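Section 4. Handling Garments in Furnished Rooms
Follex hand-held gripper, operator set-up guide
Revision 06/05/2021 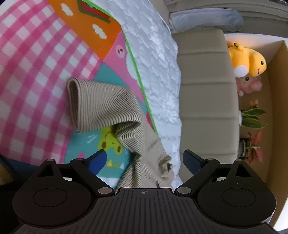

4.1 Scope

This section sets the rules for recording garment tasks with the Follex hand-held gripper in homes and home-like rooms. It applies to all operators and to the site lead. Knitwear needs more care than flat cloth, as it bunches between the fingers and can hide both the item and the surface under it. A striped knit is a good choice for first sessions: the stripes follow the folds, so a reviewer can tell how the fabric lies even where a sleeve is doubled back. Printed play mats are permitted as a work surface. Record the mat on the site sheet as "patterned."

4.2 Before the session

1. Check that both finger pads are seated and free of lint.
2. Open and close the fingers fully 4 times. Stop if either linkage catches.
3. Inspect each pivot pin. A pin that stands proud of the linkage can snag yarn.
4. Remove jewelry, name tags, and loose cords from the garment and from your wrists.
5. Enter the garment code on the site sheet. Codes for knitwear start at 381.

NOTE: Toys, plants, and cushions may stay in the room. Do not move them between takes of the same task.

4.3 Picking up and folding

1. Lower the open fingers over a single fold of fabric.
2. Close until the fabric is held. Do not squeeze further to remove slack.
3. Lift slowly and wait 2 seconds before moving sideways.
4. Fold sleeves in before folding the body.
5. Open the fingers fully before withdrawing. Pulling back with the fingers part closed stretches the knit.

CAUTION: Keep hands clear of the linkages while the fingers are moving. The gap at the inner joints closes completely.

CAUTION: Do not press the fingers into soft seating. Pad contact with a cushion is acceptable; bearing down on it loads the linkage unevenly.

4.4 Rejected takes

Mark a take as rejected if the garment was touched by a bare hand after the start signal, or if a person entered the work area. Do not delete it. Rejected takes are kept with the session and reviewed by Ornella Sanna.

4.5 Service interval

Replace both finger pads after 4000 closures or when the surface is visibly worn, whichever comes first. Always replace them as a pair. Pads for the earlier Vitale model do not fit.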